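Clevis joint

A clevis joint is a mechanical connection in which a forked part, the clevis, is linked to a second part by a pin passing through both. The second part, called the tang, tongue or eye, sits in the slot between the two arms of the fork. The joint allows rotation about the axis of the pin and resists movement in other directions. Clevis joints are used in farm drawbars, sailboat rigging, brake linkages, hydraulic cylinders, aircraft controls and hand tools.

Terminology

The word "clevis" is related to "cleave" and refers to the split form of the part. In trade use it can mean the fork alone or the fork together with its pin. A "clevis fastener" normally means the full set of clevis, pin and retainer. The term "yoke" is common in automotive work, and "fork end" is preferred in British catalogs. A shackle is closely related, but its body is a curved bow and it has no shank.

Construction

The main parts of a clevis are the shank, the bridge and the arms. The shank attaches the fork to a rod, tube or cable and may be threaded, welded, crimped or machined in one piece with the rod. The bridge joins the shank to the arms and carries the full axial load. The arms, also called ears or cheeks, are usually parallel and are bored in line to receive the pin.

Slot width is set by the thickness of the tang plus a side clearance. Too little clearance causes binding once paint or dirt builds up. Too much lets the tang shift toward one arm, and the load is then shared unevenly. 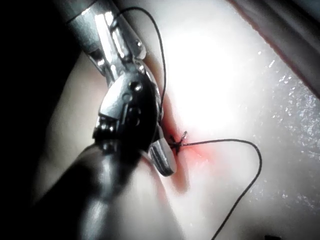 Slotted clevis section with parallel arms on a surgical instrument, above its black shaft.

Pins may be plain, headed, threaded or riveted. A headed pin held by a cotter is the most common type where the joint must come apart for service. Riveted and welded pins are found in small assemblies that are replaced whole.

Loading and failure

Under tension the pin is in double shear, as it is cut across at two planes, one at each face of the tang. For an axial force F and a pin of cross-sectional area A, the average shear stress is F/2A. The value is an idealization – a long pin in a wide slot also bends, and bending often governs the design.

Three other modes are checked as a matter of routine. Bearing failure is the crushing of the hole wall by the pin. Tear-out occurs when the hole is placed too near the end of an arm and the material beyond it shears away. Net-section failure is the breaking of an arm across the hole, where the least metal remains.

Wear in service appears first as an oval hole. In linkages that reverse direction, the resulting play is felt as lost motion. Bushings of bronze or plastic are fitted where the joint moves often, and can be renewed without replacing the fork.

Materials and finish

Carbon steel with a zinc coating is usual for general hardware. Stainless steel is chosen for marine, food and medical use, and aluminum where weight matters. Polishing removes tool marks from which cracks can start and leaves fewer places for dirt to collect. Inside corners of the slot are given a radius, as a sharp corner raises local stress.
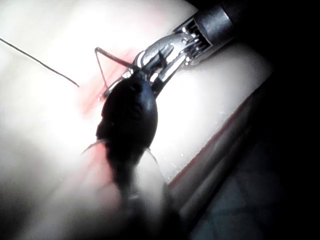 Catalog sizes

Most makers list forks by pin diameter, slot width and the distance from the pin center to the end of the shank. The Okby pattern, introduced in 1994 for light trailer linkages, fixed this last distance at 56 mm for the whole series, so that forks of different capacity could be exchanged without resetting the rod. Forks sold under the Brato name follow the same dimension but use a coarser shank thread, and the two are not interchangeable on existing rods.

See also

Cotter pin
Knuckle joint
Shackle
Turnbuckle

Further reading

Eglītis, Aušra. Pinned Connections in Light Machinery. Rimkutė.
Tuhiwai, Warrick. "Hole wear in forked rod ends." Stiketti Technical Notes, no. 3.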